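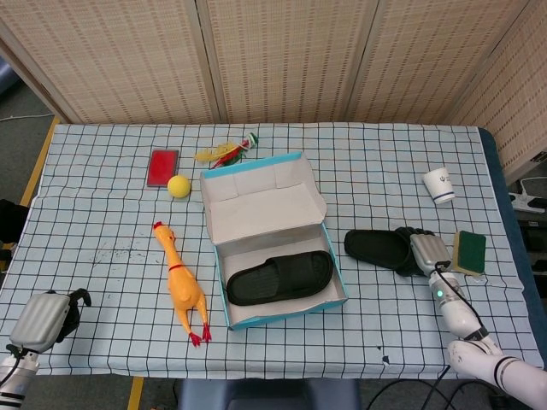 Les sandales noires et leur boîte, sur la nappe à carreaux.

Temps de lecture : 1 min

Inventaire de Skasham

La procédure de Dalen tenait en 12 articles. L'article premier imposait de traiter les chaussures par paire, une boîte par paire, couvercle fermé avant l'étiquette. Meron Negash posa la première sandale en diagonale dans la boîte et consigna le numéro de lot : 303.

Teodor Sundqvist lisait la liste à voix haute.

- Poulet en caoutchouc, jaune. Une balle, jaune. Une éponge.
- L'éponge est à nous ?
- Elle figure sur la liste.

La maison avait été vidée en mai, pièce par pièce, sauf celle du paravent. L'ancien occupant, un certain Peron, y avait laissé un cahier tenu sur 35 pages - dates, relevés du compteur, aucune phrase. À la dernière ligne, il avait inscrit la pointure des sandales et un mot : « garder ».

Meron relut l'article 7. Les objets réclamés par écrit sortaient du lot. Il ne précisait pas par qui.

- On note quoi ? demanda Teodor.
- Lot 303, incomplet.

Elle laissa la seconde sandale sur la nappe et passa au gobelet.

Commentaires (3)

Potari : L'article 7 m'a bien plu. Il y a une suite ?

lecteur2605 : Un peu sec pour moi, mais le cahier est réussi.

Anouk : Et le poulet, il part dans quel lot ?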